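Home | Notebook | Parts | Archive

Fri 7 December – Skitura USB desk lamp, power draw 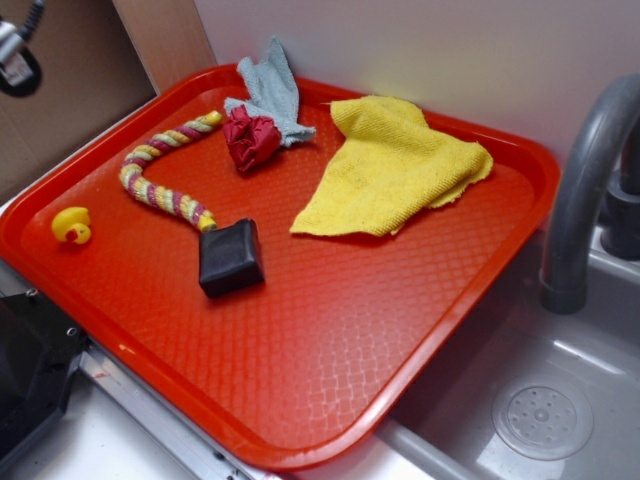
Red tray with duck and rope, bench.

Two lamps from the July order, both on the Gittins hub, port 1. Lamp A idles fine and draws 363 mA at full brightness. Lamp B reads the same until the color cycle starts, then the hub drops the port. Log shows the cutoff at 1135 s on the first run and 1223 s on the second.

Swapped the cable for a Beston one, no change. Moved B to the wall charger – no dropout so far, still running.

Suspect the hub's port protection, not the lamp. To do: repeat with A on the color cycle, same port. Ask Grirton for the hub schematic.

Last updated: Fri, 16:40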